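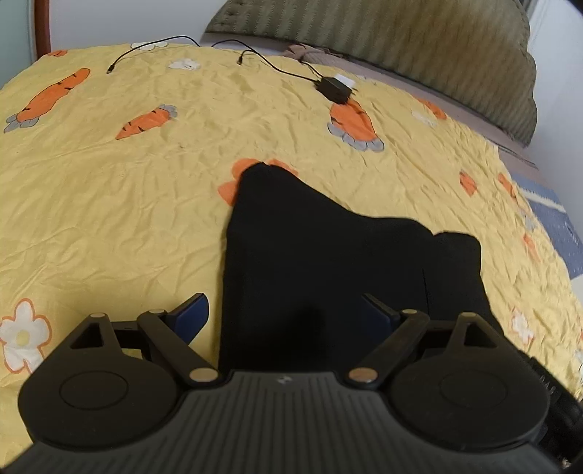

A folded black cloth on one of the yellow carrot-print bedsheets.

Murnard Home Linens and Clothing Project
Progress report to the Fahy Fund, second period, closing in January

1. Work covered by this report

The grant pays for the sorting, washing, mending and folding of donated bedding and clothing, and for its delivery to families moving into unfurnished apartments in the Plorkina and Misura buildings. This period we moved most of the folding out of the laundry room and into the two furnished bedrooms on the ground floor. The beds give us a wide surface at a workable height, and the laundry room tables are now used only for checking and mending.

2. Output

We received 737 pieces during the period and sent out 671. The rest are on the shelves, except for a small group waiting for repair. Of the pieces sent out, 322 were bedding and the others were clothing and small cloths. In the first period we sent out less than half as much, mainly due to the dryer being out of service for five weeks.

Bedding continues to be the item families ask for first. Fitted sheets in twin size run out within days of arriving. We have more king-size flat sheets than we can place and have started cutting the worn ones down for crib sheets and pillowcases. The first batch went to Plorkina and we have had no complaints about the hems.

3. Children's bedding

The yellow sheets with carrots, bunnies and white flowers came in as a single lot from a store that was closing. They are new stock and have been popular with families with young children. They wrinkle easily. We tried ironing the first few and stopped, as it took too long for a sheet that will be wrinkled again after one night. They are now folded straight from the dryer and sent as they are.

One of these sheets stays on the bed in the front bedroom as the folding surface. The pale color is useful when working with dark pieces. Lint and loose threads show up on it, and the edges of a black item are easy to find. For white and cream pieces we put a navy blanket over it.

4. Folding

At the last visit the Fund asked why bundles were arriving in different sizes. The cause was that each shift folded in its own way. We have since written a one-page folding guide and taped it inside the closet door in both bedrooms. In short:

Sheets are folded to the width of the shelf, with the label corner on the outside.
Towels are folded in thirds and then in half.
Small dark cloths and soft clothing are laid flat, smoothed by hand, folded once along the length and then stacked.
Anything with a pulled seam or a hole goes in the mending box before it is folded.

Towels and sheets are now consistent. The small soft pieces are still uneven. Thin fabric shifts when it is picked up, and a piece that was square on the bed often reaches the stack with one end narrower than the other. We are testing a piece of stiff card as a folding form and will report on it next time.

5. Spending

Spending is within budget on all lines except detergent, which went over by a small amount after we changed to an unscented brand at the request of two families. We covered this from the supplies line. The dryer repair was charged to the equipment line as agreed in writing. Delivery costs were lower than planned, as Misura let us use its van twice.

6. Next period

We plan to send out around 100 full bedding sets, each with a fitted sheet, a flat sheet and two pillowcases. We need more twin fitted sheets to reach that number and have written to two hotels. The mending backlog should be cleared by the middle of the period.

We also ask the Fund's permission to move the unspent delivery money to shelving. The current shelves in the back bedroom sag in the middle when fully loaded with blankets. A quote is attached to the budget sheet.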